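Setting the Table in Small Kitchens: What Stays Out and What Goes Away
Project report, Household and Interior Studies, second term
Dulce Tapia

1. Why I chose this subject

In the shared apartment where I live there is one table, and everything happens on it. We eat there, we study there, and somebody always leaves the mail. When our teacher asked for a project about objects of daily use, I wanted to look at the things that live on a kitchen table all day, and not only when people are eating. My question was simple: which objects stay on the table between meals, and do they help or do they disturb?

2. How I worked

I asked people from two student houses in Hostcombe, the Serra house and the Olow house, to write down for 9 days what was on their kitchen table in the morning, after lunch and at night. Four kitchens took part. One kitchen stopped after three days because of exams, but I kept their notes, as they were very complete.

Each note had the name of the object, where it was on the table and if it was used since the last note. Together I received 143 notes. Some were hard to read and for two of them I had to ask again what the word was. I put everything in a table by hand and made groups: for eating, for storing food, for studying, and "other". The group "other" was much too big in the beginning, so I divided it later into paper, keys and small electric things.

3. What the notes show

The object that was written most often was some kind of bowl. Bowls stay out more than plates do. People told me that a plate goes to the sink after the meal, but a bowl is also good for cereal, for nuts, for washing grapes, so it seems to have permission to stay.

The second was the fruit basket. All kitchens had something for fruit, but it was not always a basket. In one kitchen in the Olow house it was the lid of a big pot turned around, and fruit rolled from it several times. The kitchens with a real basket wrote "fruit eaten" more often. I can not prove that the basket is the reason. Maybe the people who buy a basket are also the people who like fruit.

Trays were a surprise for me. I thought of them as something for hotels or for sick people in bed. But two kitchens kept a tray on the table all the time, and they used it as a border: what is on the tray belongs to the table, what is beside it must go away. In these two kitchens the notes at night were clearly shorter.

4. The arrangement I tested

From these results I made a small arrangement with only three parts: one bowl, one tray and one basket with fruit. I looked for things with quiet colors, so that they can stay out for a long time without tiring the eye. The tray is from a shop called Stevik, and the basket was already in the house. I placed the tray diagonally, because straight to the edge it looked like a waiter had forgotten it – and the diagonal leaves a corner free for one person with a notebook. 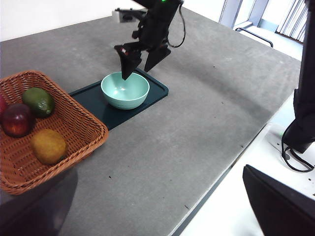

Figure 1. Mint-green bowl on the dark green tray, with the fruit basket to the left.

The bowl goes on the upper half of the tray and the lower half is left free. This free part is important for the idea. A cup can stand there, or a spoon, and when you lift the tray everything comes with it and the table can be wiped in one movement. The basket stays outside of the tray, as it is too heavy to be carried each time.

5. Problems and what I would change

The woven basket is nice, but crumbs fall into it and it is difficult to clean. A cloth inside would help. Also the tray takes more space than I calculated, and on a table for two persons I would choose a smaller one.

My notes come from students only. In October I would like to repeat the nine days with families, where I expect more paper and more toys. I would also ask about the size of the table at the start, which I forgot, and had to measure afterward in the kitchens that let me come back.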